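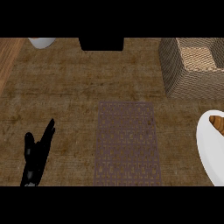 Mottled brown, seen from above.

I went to my first candidate forum last night and I am still buzzing, so you're getting a long post. Get a coffee.

For anyone new around here, I live in Vorano, on the Brundeck side of the river, and in April we vote for our district seat on the city council. I've voted in every one of these since I moved here, but always the lazy way, with the mailer in one hand and the ballot in the other. This year I told myself I'd go see the people running. My sister said I'd last twenty minutes. I stayed until they were stacking the chairs!

It was in the Buthelezi Street library, in the big room upstairs, and it was packed. The librarian at the door told me they had put out 200 chairs and had to let people stand along the back wall. For a council race! I got there at 6:30 thinking I was early and ended up squeezed in next to a radiator behind a man with a very tall hat (he took it off when it started, thank you, sir).

There are 2 candidates. One has held the seat for a while and the other used to run the bus drivers' union. I'm leaving their names out on purpose. I know some of you are canvassing for one or the other, and I'd like the comments to stay friendly like last time.

I expected speeches. There was a short opening statement each, and then it was questions from the room for the whole rest of the night, written on index cards and read out by the moderator. I loved that. You could tell when a card had been written by somebody furious, because the moderator would pause for a second and sort of iron it flat as she read.

The old Clorex lot came up first, of course. If you've driven down to the river you know it, the fenced-in block where the warehouse used to be. The city has to decide what goes there, and I had always assumed this was settled and just slow. No! It's wide open. The incumbent wants housing on most of it with a strip of park by the water. The challenger wants the bus depot moved there first, so that the depot's current spot, which is much closer to downtown, can be housing. I walked in with no opinion about a bus depot and walked out with a strong one.

Then the 43. Oh, the 43. Every person in that room has apparently stood at the same stop as me, in the same rain, watching the same bus not come. The challenger obviously knows the route inside out and gave a really detailed answer about where the layover is and how one late driver change knocks over the whole afternoon. The incumbent was honest that the council doesn't set the schedule, only the money, and then explained how the money works, and I finally understood why we lost the late evening runs. I have been complaining about that on this blog for ages and I had it half wrong – sorry to the transit office, I was pretty rude in that one post.

What surprised me most was how much they agreed on. Fixing the Brundeck footbridge, yes from both. Keeping the library open on winter evenings, yes from both, with a huge cheer from the room. They disagreed properly on the parking permits and on whether the council should meet at night so that working people can come. That last one is my new pet subject. Meetings are at 10 in the morning right now. Who can go to that?

There was one bad patch. A few people at the back started shouting over an answer about property taxes and it got loud and sour for a while. The moderator waited it out and reread the card, and both candidates just kept going. The incumbent lost the thread a bit afterward, I thought, and the challenger got snippy. They looked tired. It was past nine and the room was boiling.

Afterward there were cookies (oatmeal, a bit dry, I had three) and you could walk right up and talk to either of them. I asked both about the meeting times and got a real answer from both. I had no idea you could do that!

So who am I voting for? I'm leaning one way, and it isn't the way I was leaning at dinner. I want to read the depot plan before I decide. It's in a binder at the library's front desk and they'll let you sit with it as long as you like.

There's a second forum in the Brundeck school gym before the vote, starting at 7. I'm going. Come sit with me, I'll be the one far away from the radiator.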